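Gripper lets go of parts partway through a lift, no fault logged

zunent_shopfloor
Posted Saturday, April 11, 2026

Hi all! I've been having a blast with our two-finger setup on the Jandlow arm, but it has picked up a habit I can't shake. It grabs the part fine, lifts, and then somewhere on the way up the fingers relax and the part drops. No error, no stop, the cycle just carries on as if it were still holding something. It did this twice in 500 picks last December and now it's happening every shift. Fingers are printed, force limit is at the default. I'd love to keep running this thing, but I don't want parts landing on anybody's shoes.

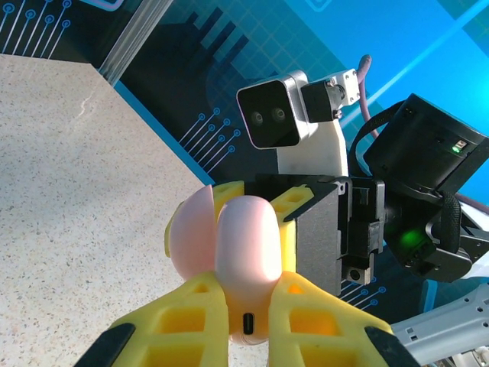
Silent drops like yours are such a good puzzle, and I'd start with the fingers before touching any settings. Open lattice prints bend, and they bend more as they age. On a gripper with yellow lattice fingers and soft pink pads, there are two springy things in a row, so the motor can reach its force limit while the pad is barely squeezing. Power off and lock out first, then press each finger sideways by hand and compare. If one gives more, reprint both. Wipe the pads with alcohol too, and look for cracks around the square openings. I chased the same thing on ours and found a hairline split at pick 1,671, which made my whole week!

Then add a grip check: read the finger position at the top of the lift, and if it's closed past the part width, stop the arm. Keep people out from under the path until that check works.

clastura_bench

Just turn the force up. Worked for me.

do_it_twice

Please don't only turn the force up! I did that and cooked a motor. Check the cable first. Mine had a bad pin that cut out when the wrist rolled, and the log showed code 664 only after I switched on verbose mode.

jandlow_fan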